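Astrobiology Reading and Outreach Group
Minutes of the June meeting
Place: Urquijo Room, Skoltetdale Science Center
Start: 7:00 p.m.

1. Opening and last minutes

The chair opened the meeting and welcomed two new members. The minutes of the last meeting were accepted with one correction: under item 4, "Mars" should be "Europa". The secretary apologizes for the mistake.

2. Discussion of the reading

The text for this month was the chapter on the ice moons and on the question if an ocean without sunlight can keep life for a long time. The discussion was lively and took longer than planned.

Several members found the argument about hot vents convincing. On Earth there are communities on the sea floor which take their energy from chemistry. Other members answered that many of these animals still use oxygen, and this oxygen was made by plants and algae near the surface. So the comparison with a closed ocean must be made with care. It was agreed that microbes are the better comparison.

There was also a question about tidal heating, and how steady it stays over the life of a moon. No one present could answer this well. The secretary will look for a short text which is not too mathematical.
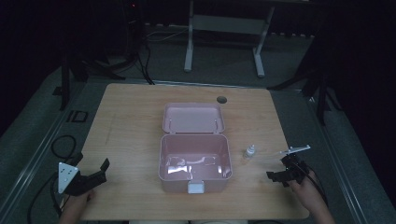

3. Public evening in Bultcombe

The library in Bultcombe has offered us its large room again. The proposed title is "Could Something Live Under the Ice?" One member thought that the title promises too much, and proposed "Oceans Under the Ice". After a short exchange the second title was chosen by 5 votes to 2.

The talk will be 40 minutes, with time for questions after. The group asks the speakers to explain each technical word the first time they use it. Last year we received comments from visitors that "biosignature" was used all evening and never explained.

The library asks for a short text for its program before the end of the month. The secretary will write it and send it to all for correction.

4. Jollalska sky survey nights

The Jollalska observing site is open to us in autumn as before. Members who want to use the large telescope must put their names on the list. The list is on the notice board and not online, because the online form did not save all names last time.

It was asked if we can observe the moons of Jupiter on these nights. This depends on the hour, and the observing lead will check the tables.

5. Money

The balance is $1,519. The room fee for the next half year is already paid. A request to buy a second copy of the reading book was approved.
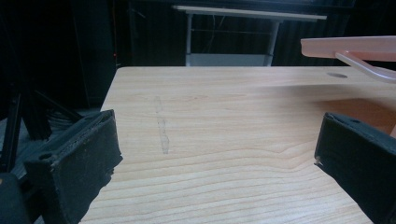 Skoltetdale Science Center | Astrobiology Reading and Outreach Group

6. Next reading

Two proposals were made: a chapter on the atmospheres of planets around red stars, and an essay on the origin of cell membranes. The first was chosen. The second is kept for later in the year.

Members are asked to bring one written question each. It can be a simple question.

7. Other business

A member asked if the meetings can finish earlier, so that the last bus can be reached without running. It was agreed to try this from the next meeting, with the discussion of the reading limited to one hour.

The meeting closed at 9:10 p.m.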